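Come and teach with us: operators wanted for the Vunach study

Does it matter who shows a robot how to do a job? At the Hurkonent lab we think it does, and we'd love your help finding out. We are looking for people to steer a pair of robot arms through small, fiddly tasks on our board of buttons, switches and plugs.

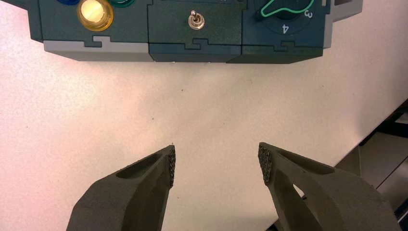
You don't need any robotics experience. If you like knitting, model kits or mending radios, you may well take to it faster than we did! Each operator records 140 demonstrations over four visits in September, with plenty of tea breaks.

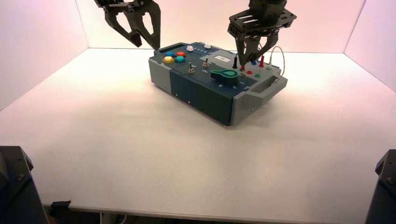
Our first round gave us 1,458 demonstrations, and one result surprised the whole team. A policy trained on 400 varied ones, from many hands, did better than one trained on nearly 700 from a single expert. We want to know if that holds for harder tasks, cables above all.

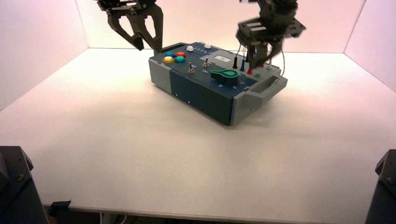
Sessions run from 10am or 2pm in the Henríquez building and last two hours. You'll be paid for your time, training included, and you can stop whenever you like. Left-handers are very welcome, as we have had too few so far. 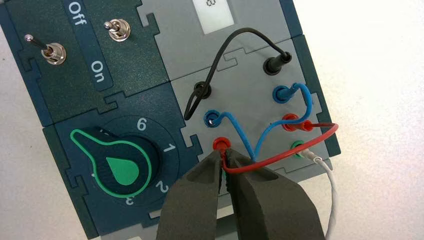
Close work among the plugs and wires on the task board.

To sign up, ask for the Flimero form at the Hurkonent front desk.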